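Call for participants: help us finish a two-armed laundry folder
Planden shared workshop, back bay
Posted by Pendo Ogola, 5 September 2019

We're building a pair of robot arms that fold T-shirts, and we want more people on it. The project is called Gouveia, after the street where the first version got started on a kitchen counter. It has since moved into Planden, where it has a proper table, a door that locks, and a whiteboard nobody else is allowed to erase.

If you like making things and can give us one evening a week through the end of February, please read on. You don't need a degree, and you don't need to have touched a robot before. You do need to enjoy trying something 40 times and changing one small thing each time, which I realize is a particular kind of fun.

Where the build is now

Two arms, bolted to one table, facing the same patch of tabletop. Each one ends in a two-finger gripper. We drive them by hand for now, with a pair of controllers, and record what the arms do so that a program can learn to copy the motion. Picking up a shirt works. Putting it down flat works some of the time. Sleeves are a nightmare and I love them – every sleeve lands in its own way, and you end up learning a lot about cotton that you never planned to learn.

The software side runs on an ordinary desktop PC under the bench. We keep our own notes, scripts and part drawings in a shared folder called Trosent, and you'll get access on your first evening. It's messy. One of the jobs below is to make it less messy.

Our goal for the winter is 1000 recorded folds. We have 404 so far, and a fair number of those will be thrown out when somebody goes through them with a critical eye. (That's another of the jobs below!)

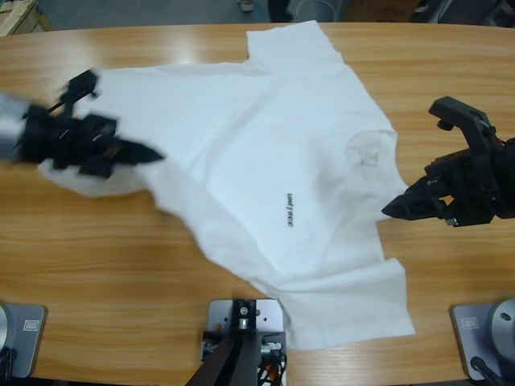 What makes cloth so interesting to work with is that it never holds still for you. A block is the same block wherever you put it. A shirt can be twisted, doubled over, half inside out, or lying on its own sleeve, and the arms have to find a good place to grab anyway. Much of our talk on build nights comes down to where to pinch first. One camp says the shoulders, the other says the hem, and both camps have recordings to prove it. Come and start a third camp.

Who we're looking for

Drivers. You stand at the controls and fold shirts with the arms, over and over, while the computer records. Most people get the hang of it in an evening. People who knit, sew, play an instrument or work with their hands tend to pick it up fast, but so did a retired bus driver who came to the open house, so don't count yourself out. We'd like to have three regular drivers, two on a build night and one to swap in when somebody's shoulders get tired.

A fingertip person. The fingers are pointed, and we'd love to try other shapes and surfaces on them. Softer pads, a little lip, something with more grip on thin fabric. If you can draw a part and print it, you'd have this corner of the project to yourself, with lots of room to try odd ideas. Planden has two printers, and the project pays for filament.

A wiring person. Cables on a moving arm need enough slack to reach and not so much that they snag. Ours are passable. We want somebody who takes pleasure in a neat harness, labels both ends of everything, and will tell the rest of us off when we don't.

A recordings person. You watch what we recorded, mark the folds that went well, toss the ones that didn't, and write down why. This can be done from home. It suits somebody patient who likes lists. A little Python would be a big help, though I'm happy to teach what I know.

Somebody who writes well. We want a build guide that a person could follow in their own garage, with the parts list, the order of steps, and the mistakes we made. I've started it four times and each time I wandered off to go work on the arms instead.

You can put your name down for more than one of these. If you have an idea for something that isn't on the list, tell me about it.

When and where

Build nights are Thursdays, 6:30 to 9:30, in the back bay at Planden. Come in through the side door by the bike racks and follow the hallway to the end. The main floor is step-free, and so is the restroom. The driving position can be set up for standing or for sitting on a stool. The bay gets chilly once the weather turns, so bring a sweater you don't mind getting a bit of dust on.

We usually drive for the first half of the evening and fix things in the second. There's tea and there are almost always pretzels.

Rules at the table

Hands stay off the tabletop while the arms have power. If you need to move a shirt, call "hold", wait for the driver to answer "holding", and then reach in. Long hair gets tied back, and hoodie strings get tucked in. Everybody learns the stop switch before they learn anything else, and anybody can press it at any time, without asking and without having to explain. I've pressed it for a moth.

Participants need to be 16 or over. If you're under 18, a parent or guardian signs the workshop form with you.

What you get

This is unpaid, and I want to say so early on. Project nights don't count against your workshop hours, and you don't need to be a paying member of Planden to join the build. We cover parts and materials. Your name goes on the build guide if you'd like it there. Everything we make, including the drawings and the recordings, will be shared freely so that other people can build one too.

You'll also come away able to do a lot of useful things – setting up a motor, reading a wiring diagram, tracking down a fault with a meter, and telling a good recording from a bad one. Two people from the first round have since built small arms of their own at home, and one of them brings it along to show us now and then. It sorts buttons! Badly, so far, but it's getting there.

Shirts wanted, too

Even if you can't spare the evenings, we could use your old T-shirts. Plain or printed, any size, clean please, holes are fine. Short sleeves only for now. Long sleeves will get their turn once we've earned it. There's a bin marked Zollasell just inside the side door (that's the name of our shirt library, don't ask me to defend it). Anything we can't use goes on to the clothing swap.

How to join

Send me a note through the Planden message board, or leave one in the Gouveia mailbox by the front desk. Tell me which job you're curious about, which evenings you can make, and something you've built, fixed or taken apart. It can be small. A lamp counts, and so does a pair of pants you hemmed. If there's anything that would make it easier for you to take part, put that in as well and we'll work it out together.

I answer everybody, generally within the week. After that you come to one build night as a visitor, have a go at the controls, ask whatever you want, and decide afterward. If you'd sooner just watch the first time, that's fine, pull up a stool.

Spots stay open until they're filled. Drivers are what we need soonest, so if that's the one that caught your eye, write to me first and think it over later.

Pendo Ogola
Gouveia build, Planden workshop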